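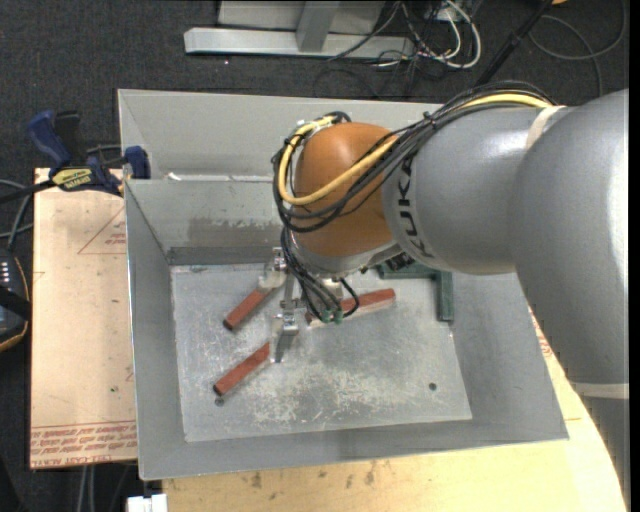 The Last Bus to Eltbridge

June 2019
By the author of "Small Change"

So I missed my stop, and that's how I ended up owning an accordion.

I should back up a little. I was riding the 22 home from my sister's place, which is the long bus, the one that goes out past the reservoir and stops at every mailbox. I had my shoes off (don't judge me, it was late and I was the only one on there besides the driver) and I fell asleep against the window somewhere after the feed store. When I woke up we were parked with the lights on and the driver was eating a sandwich.

"Eltbridge," she said. "End of the line."

I don't live in Eltbridge. I live 2 stops before the feed store. I asked when the next bus back was and she said morning, and then she felt bad, I think, and gave me half the sandwich. Egg salad! Really good egg salad, with dill in it.

Now, Eltbridge has one street that amounts to anything, and on that street there was one light on, and under the light was a sign that said Stelmakh Music & Repair. I figured I could at least use the phone, mine being dead as a brick. I went in and a bell rang over my head, and an old man came out of the back in his slippers with a screwdriver behind his ear.

"You're here for the accordion," he said.

I said no, I was here for the phone.

"The phone's for customers," he said, and he pointed at a chair, and I sat down, and the next thing I knew I had thirty pounds of accordion strapped on the front of me like a baby. It was red. It had mother-of-pearl buttons, or something pretending to be mother-of-pearl, and a name in curly letters across the front, Clovico, with the second C missing so it said Clovi o. He told me it came from a town called Jitosska, up in the mountains, where they played it at weddings until the bride's family got tired and went to bed.

"How long has it been here?" I asked.

"Since my wife," he said, and then he didn't say anything else for a while, so I pushed a button to be polite.

You have to understand I am not a musical person. In fourth grade they took the triangle away from me. But I pushed that button and pulled the thing open a little, and out came this long, low, sorry sort of note, like a cow that's thinking about something. I felt it in my ribs. I pushed another one and it was worse, and I laughed, and he laughed too, and his slippers were tapping, I swear, though there was no tune to tap to.

He wanted 300 dollars for it. I had 58, plus a coupon for a car wash. He took the 58 and looked at the coupon for a long time.

"You have a car?" he said.

"No."

"Me neither." He gave it back to me.

I never did use the phone. I sat up in that chair the rest of the night while he fixed a clarinet and told me about Jitosska, the snow in the doorways, the priest who could whistle two notes at once, the girl who played the red accordion on a kitchen table one February because the floor was too cold to stand on. He didn't say who the girl was. I didn't need a map.

In the morning the same driver was there, same seat, a new sandwich. She looked at me coming down the street with that case banging on my knees and she opened the door before I even got close.

"That thing needs its own fare," she said.

I told her I was cleaned out. She thought it over, and then she said I could play something instead, and I said I didn't know anything, and she said well, it was a long ride. So I sat up front with the straps cutting into my shoulders and I played her the cow note. I played it past the church and the reservoir, and when a couple of kids got on with their lunch bags I played it for them too. One of them put his fingers in his ears. The other one moved up a seat.

By the feed store I had found a second note that got along with the first. I was so pleased with myself that I missed my stop again.

Last updated June, evening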